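3.2 Objects with curved sides

The second group in the Kasico set covers tall household objects whose width changes along their height. We kept 385 of the 400 items first gathered – the rest had labels that came loose during handling. Each item was placed upright on a table and held at the sides.

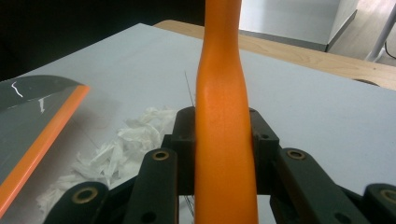
Figure 2. An upright orange object with a bottle-like profile, held from both sides. The body is broadest toward the bottom.

People who sorted the items by hand tended to hold them at the narrower part, even when a lower hold was easier to reach. The same habit shows up in the Mimum kitchen records, which list more than 2,000 holds. Smooth surfaces were noted separately from ribbed ones. Color was also written down, though we do not use it in this section. Items with handles – mugs, jugs and watering cans – are treated in Section 3.3.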